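Student Projects | Dental Assisting | Community Health

March 2021
By Soledad Rivadeneira

What I Learned Asking 80 People About Their Night Guards

My project for the second half of the dental assisting program was supposed to be about flossing. Everybody picks flossing. I changed my mind after my aunt told me she'd paid good money for a night guard and it had been living in her sock drawer since the previous May. I asked her why and she talked for twenty minutes, and by the end of it I had most of my questions written on the back of a receipt.

So this is a report on why people who grind their teeth stop wearing the thing that's supposed to protect them. A night guard, if you haven't had one, is a piece of plastic that fits over your upper or lower teeth while you sleep. It doesn't cure grinding (I had that wrong going in!). What it mostly does is take the wear so your enamel doesn't have to.

I handed out paper surveys at two places, the Costell Street clinic where I do my hours and the Dovine branch library, which let me leave a stack by the front desk. I printed 100 and got 80 back, way more than my instructor told me to expect. You only filled one out if you had been given or had bought a night guard at some point in your life. There were nine questions and a blank space at the bottom, and the blank space ended up being the best part.

Of the 80 people, 50 said they no longer wore it on most nights. I knew the number would be high but I still recounted the pile. Most of those people said they'd quit in the first couple of months. I didn't ask for an exact date, and I wish I had, so please learn from me if you're doing a survey next term.

The top reason was that it felt too bulky. After that came drooling, then gagging, then "I kept waking up and it was on the floor." A few people said it made their jaw hurt more in the morning, and when I brought that up with the hygienist I work under she got pretty serious about it. A sore jaw can mean the bite needs adjusting, and a dentist can often fix that in one short visit. Only a handful of the people who wrote it down had ever gone back to tell anyone.
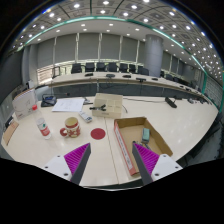

The open cardboard tray on the white table.

The next part of the project was comparing types. There are basically three: the soft ones, the hard acrylic ones a lab makes from an impression or a scan, and the boil-and-bite kind you get at a drugstore. I went in thinking the soft ones would win because they sound comfy. People did like them at first, but several wrote that they chewed on them all night like gum, and my instructor said she hears that a lot. The hard ones got more complaints in the first week and fewer later on. The boil-and-bite group was all over the place - one man loved his so much he drew a smiley face next to the answer, and the person right after him in the stack wrote "threw it at the wall."

Cleaning was its own mess. I asked how people cleaned their guards and got toothpaste, dish soap, denture tablets, mouthwash, very hot water, and "rinse it I guess." Hot water can warp the plastic, so some of the bad fits may have started right there in the bathroom sink. Regular toothpaste can be too scratchy for it too. Cool water, a soft brush and a little mild soap is what we tell patients at Costell Street, and then you let it dry before it goes back in the case.

For the last piece I made a one-page handout. It has the cleaning steps, a short list of things worth calling the office about, and a line saying it's normal for the first two weeks to feel weird. I wrote it at a pretty easy reading level and Ms. Zwane, my instructor, made me cut it by half (she was right, it was a novel). The clinic has it at checkout now for anyone picking up a new guard.

There are problems with my survey and I'd rather say so. People who are annoyed about something probably like filling out forms about it, so my 50 might be higher than it would be in real life. I also didn't ask what anybody paid, and I'm guessing cost changes how hard a person tries. And I can't tell who was grinding because of stress, medicine, sleep apnea or something else. That's a question for a dentist or doctor with a full history and not for me with a clipboard.

If I get to keep going next term, I want to call the people who got the handout and see who is still wearing theirs. My aunt is back to four nights a week. She says it still feels like sleeping with a poker chip in her mouth.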